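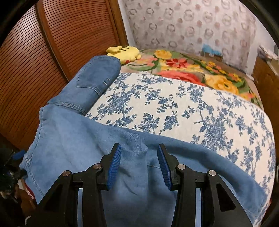 Hemp bench, 3 Jun 2023. Opened the Skemedness bale this morning and the fibre is lovely, far better than the December lot! Long, pale, splits cleanly with a thumbnail and hardly any shive left in it after one pass through the breaker. I'd half expected another sack of straw. Ran a handful through the carder straight away (before breakfast, bad habit) and it came off as an even web with only a few neps. The aim is still a cloth that people will treat like light blue denim, something they'd spread out over a bed without a thought, and for the first time I think the raw stuff is up to it. Bale ticket no. is 1753, please copy it onto the bags.

Degumming: three pots, same soda, different soak times. Pot 1 came out stiff and smelt of wet hay. Pot 2 was soft all through, and the rinse ran clear much sooner than I'm used to. Pot 3 went too far, fibres snapping when twisted, so we've found the edge. Pot 2 had eight hours. Use that from now on unless the bale changes.

Spinning went well too. Wet spun on the Sulleck frame, dry spun on the old one. The wet yarn is smoother and so much less hairy that I kept going back to stroke it. Dry yarn shed all over the floor, sweep under the frame before starting it again.

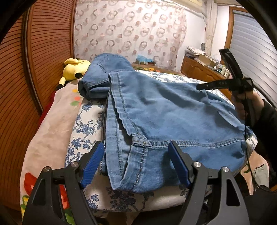 Dye next. Gave the Chidiac vat two short dips with airing between them and the colour took nicely on the wet spun, a bit patchy on the dry. Patches are probably gum that didn't rinse out, so I've put a skein back in soda to check. Rub test to do once it's properly dry. Gristo want a sample of the cloth and I'd love to send them the wet spun one, even if the selvedge is wobbly.

To do:
Label the skeins on the rail, they all look alike now
Ask Skemedness whether the rest of that field was retted the same way
New felt for the carder
More soda, nearly out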